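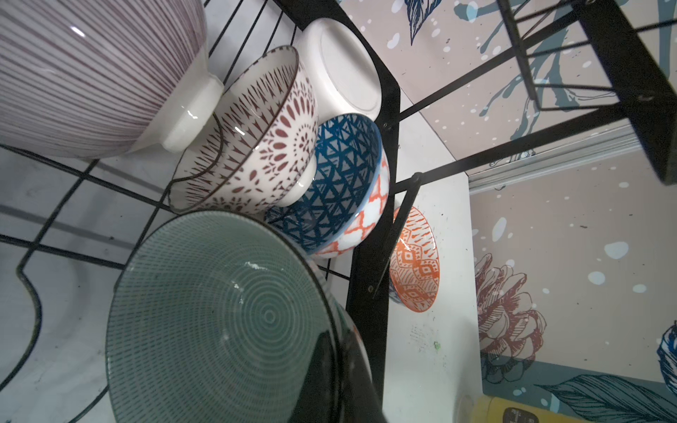

By the Kitchen Columnist, Flarnell Home Pages

31 October 2022

Home | Kitchen | Laundry | Workshop | Letters

A reader in Dosholm wrote to ask whether she should hold off on replacing her dishwasher and wait for a robot to come along and do the whole job, start to finish, cupboard included. I love this question! I have been thinking about it at my own sink for the better part of a month, usually with my sleeves wet, and I'm afraid my answer is to go ahead and buy the dishwasher. But the longer answer is more fun, and there are some good tips in it for the rest of us who still have hands.

Bowls are where I'd start. A mixed rack of them is a harder puzzle than it looks, big ones beside small ones, a striped one tipped over on its side, a plain white one showing you its foot, a sage-green one with its whole inside facing you and drops of water still on it. You and I reach in and lift one out without a thought. A machine has to work out which edge belongs to which bowl (patterns don't help, all those zigzags and petals and dashed rings), and where the wire of the rack is, and how hard to squeeze something glossy. Shine is a trouble all its own, as a bright highlight on glaze can look like an edge or a hole to a camera.

I went to a home show at Ung in February and watched an arm unload a rack there. It took 18 minutes to clear 13 pieces, and it was very gentle, and I wanted to applaud each time. Then a cereal bowl had slipped down inside a bigger one, and the arm went back and forth over the pair of them like my dog deciding about the stairs, until a young man came and separated them by hand. So that's where things stood, at least on the day I was there. Single pieces, nicely spaced, yes. A family's rack after chili night, not yet.

Now for what I brought home from it. The people running the booth had set out their rack with great care so the arm could manage, and I've been loading mine that way ever since. It makes putting away quicker for a person, too.

Lean every bowl the same direction. If they all face left, your hand learns the motion and you stop fishing around.

Put the largest bowl at the end of the rack, where it can't roof over the others and drip on them. I know it wants to go in first because it's the one in your way. Set it aside on a towel and wait.

Leave an empty slot between deep bowls. Two bowls touching hold a little crescent of water right where they meet, and that's the spot that leaves a white mark. If you already have white specks on a dark or colored glaze, try a cloth with a splash of plain vinegar, then rinse and dry straight away.

Check the foot rings. On a bowl set upside down, that shallow ring is a tiny saucer, and it will empty itself down your wrist. Tip the bowl a bit more on its side and it drains.

Wipe the counter under a wire rack every evening, marble especially, and dry it after. While you're there, run a finger along the rack's coating, and if you find a bare place, keep your good bowls off it. If your rack is held together with little screws, snug them up now and then.

As for the other chores, the picture is mixed. Floor sweepers are good and I wouldn't give mine up, provided the cords are off the floor. Folding is slow going. In the workshop, my brother-in-law's old employer, Stetidico, has a machine that sorts bolts all day long without complaint, but the bolts arrive in a tray made for it, and the fellow who fills the tray is still on the payroll. Sorting the coffee can on your garage shelf, the one with the bent nails and a single chess piece, is still your job and mine.

I put 303 dollars toward a new dishwasher fund last year when I might have been saving for something cleverer, and I don't regret it. If a machine ever turns up that can take a wet bowl out from behind two others, dry it, and remember it lives on the second shelf, I'll write it up on this page and be thrilled to. Meanwhile it takes me 30 minutes to do supper dishes for six, with the radio on, and I've grown fond of the time.

Next month we'll get to burned saucepans, which so many of you have asked for.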